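3.2 Tables and the habit of sitting down together

We began this part of the study with a fairly simple wish, and that was to learn how households in the Listura valley came to eat at one shared table – and what the table itself meant to them once they did. 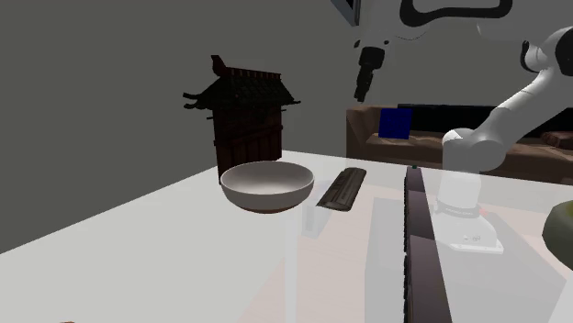
Figure 3. A white tabletop.

The older inventories, which Bereket Ejigu was kind enough to read through with us over a long and rather rainy July, rarely mention a table at all before 1870. Families had benches, chests and a good many bowls, and the meal seems to have been taken wherever there was room and warmth. After that year the word turns up more and more often, usually beside the names of the grown children, and we were touched to see how carefully it was passed on in wills.

Of the 300 households whose papers survive, we chose nine for closer reading. Golob (see his chapter on the Grimar farms) takes the view that the shared table came in with the railway and its cheaper sawn timber, and we are happy to follow him for the lower villages. Higher up the valley we feel less sure – the letters there speak of tables made at home, often for a wedding, and kept in use by three generations. We return to these wedding tables in section 3.3.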